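Learning to repair what I would throw away

15 August 2025

Since June I am trying to keep things longer. It began with a kitchen table. I bought it second-hand when I moved to Isisstead, and after three years one leg was moving every time I cut bread. My first idea was to look for a new one. Then my neighbor Lies Van Dijk came for coffee, put her hand on the table and asked me if I owned a screwdriver.

I did not own one. She went home and brought hers. We turned the table over, and the screw was simply too short for the hole. Lies put two matches and a little wood glue inside, waited, and closed it again with a longer screw. I was a bit ashamed that I had lived with that noise for so long.

After this I wanted to learn more, so I signed up for an evening course in the old Claeys building. We are 10 people, and the teacher is Ctibor Vondráček. He speaks slowly, which is good for me, and he does not take the tool out of your hand when you do it wrong. In the first evening we only sanded. I thought it would be boring, but I came home very calm and with dust in my ears.

The second evening was about color and how to divide a surface into parts before painting. Ctibor likes strong colors beside plain wood. I prefer quiet ones, but I have changed my mind a little. A warm orange-brown next to a bright turquoise is more friendly than I expected. 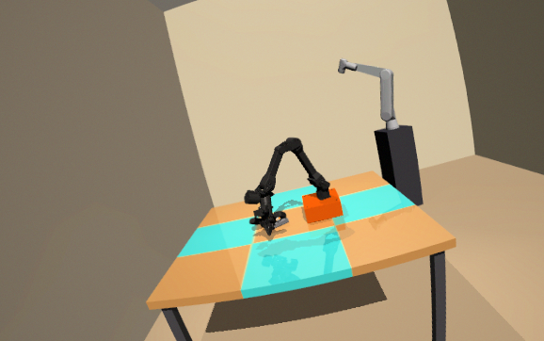 What I repaired so far

A chair from my aunt Neusa, which needed glue and much patience. A drawer that did not close. A lamp, where I changed only the plug, and I asked Ctibor to check it before I used it.

I also failed with one thing. I tried to fix a small shelf and made the crack longer. It is now standing in the hall with the bad side to the wall.

Next month I will try to make new seats for my two balcony chairs. If you know a good shop for strong fabric, please write it in the comments.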